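Why check shirts fail at the side seam

The technical manager at Putent, a contract shirtmaker with a cutting room in Kirkby, has spent most of her working life on yarn-dyed checks. She asked that the interview keep to method and leave the firm's customers out of it.

Her first point concerned the cloth itself. A yarn-dyed check is woven from coloured threads, so any fault in the repeat is fixed at the loom. "A printed check can be corrected at the next screen," she said. "With a woven one you measure what you have been sent and you plan round it." Each roll is measured on arrival, at both edges and in the centre, and the repeat is logged in millimetres. A nominal repeat of 137 mm is accepted if the three readings agree to within one millimetre. If they do not, the roll is set aside for styles cut in small panels.

Bow and skew are recorded separately. Bow is a curve in the weft, skew a straight slope from one edge to the other. She regards skew as the lesser problem, as most of it can be pulled out on the stenter at the finisher's. Bow tends to come back after the first wash.
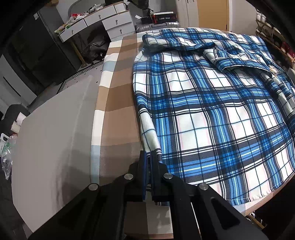 The matching points are agreed before a marker is made. Putent works to a list: front to front at the placket, pocket to front, collar points to each other, and the side seam from the hem to a point below the armhole. Above that point the shaping of the two panels makes a full match impossible. "Buyers ask for it every season," she said. "We send them the drawing."

Matching costs cloth. On a recent order of 1000 shirts, the plain version took 166 cm a garment and the check version rather more, the difference depending on where the repeat fell against the body length. She declined to give the second figure, which forms part of the quotation. Large unbalanced checks are the most expensive, because the pattern pieces cannot be turned end for end in the marker.

Spreading is done on pins. The table in use is an Inness, bought second-hand, and the pins are set at one repeat and moved by hand. Automatic matching was tried in May with software from Bensaid. It read strong contrasts well and lost fine lines of a pale colour. The trial covered 2905 cut pieces and was not extended.

I asked about shrinkage. Warp and weft seldom shrink by the same amount, so a check that is square on the roll may be slightly oblong after laundering. "That is acceptable if every panel does it," she said. "The trouble starts when a pocket has been cut on the bias and the front has not." Her answer is to test the pocket and front together, sewn, over five washes.

Her advice to smaller workrooms was to buy one spare repeat per panel and to cut the left front first. The right front is then laid on top of it, face to face, and pinned at every dark bar before cutting.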